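Boletín de casa – la pared que me ha tenido en vilo

¡Hola otra vez! Os prometí en el número anterior que os contaría en qué ha acabado lo de pintar el cuarto pequeño, y aquí me tenéis, con una uña todavía azul y la espalda pidiendo vacaciones.

Para quien se haya apuntado hace poco: llevo desde febrero queriendo quitar el amarillo que heredamos de los anteriores dueños. Un amarillo natilla que por la mañana tenía su gracia y por la tarde daba dolor de cabeza. Pedí cartas de color a tres sitios distintos (la de Besier llegó doblada, la de Tornberg olía a vainilla, no me preguntéis) y las tuve pegadas con celo detrás de la puerta hasta que se cayeron solas.

Mi error de siempre es elegir el color de noche, con la lámpara encendida y una copa de vino en la mano. Esta vez me obligué a hacerlo bien: pinté cartulinas grandes, las fui cambiando de pared y las miré a la hora del desayuno, después de comer y antes de acostarme. El azul que más me gustaba en la tienda se volvió morado en cuanto se fue el sol. Otro parecía de piscina municipal. Y el que había descartado por soso, un azul tirando a gris que en la carta de Tornberg lleva el número 2155, fue ganando puntos día tras día.

Conall Mulligan, que nos escribe a menudo desde Lomville y ha pintado más casas que yo calcetines he perdido, me mandó un correo larguísimo con consejos. El mejor de todos: comprar un rodillo bueno y tirar la bandeja barata. Me gasté 30 euros en el rodillo, me dolió muchísimo y no pienso volver atrás. También insiste en lijar entre mano y mano. Yo eso lo hice en una pared y en las otras no, y se nota, vaya si se nota – pero solo si te acercas con mala intención.

Lo que no me esperaba es lo mucho que cambia el mismo bote de una pared a otra. La de la ventana parece otro color, más lavado, y mi hermana está convencida de que mezclé mal. ¡Que no mezclé nada! Es la luz, que entra de lado y hace lo que quiere. Con un suelo de madera clarita el azul gana mucho, por cierto; con el terrazo de mi pasillo no lo veo.

Ahora toca decidir qué se cuelga. Mi idea era llenarlo todo de láminas, pero llevo 10 días con la pared lisa y me da una paz tremenda, así que igual se queda así hasta Navidad. Tengo echado el ojo a un espejo redondo de Ó Gríofa que cuesta un disparate, y de momento lo miro en el móvil y lo vuelvo a cerrar.

Si estáis con líos de pintura, contestad a este correo y contadme qué tono habéis elegido y si os habéis arrepentido. Leo todo, aunque tarde. En el próximo número vuelvo con los tiradores de la cocina, que eso sí que es un culebrón, y con la receta de bizcocho de limón que me pedisteis varias y que sigo sin encontrar en el cuaderno de mi madre.

Un abrazo y ventilad mucho.
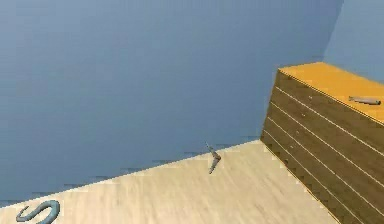 Tiempo de lectura: 3 min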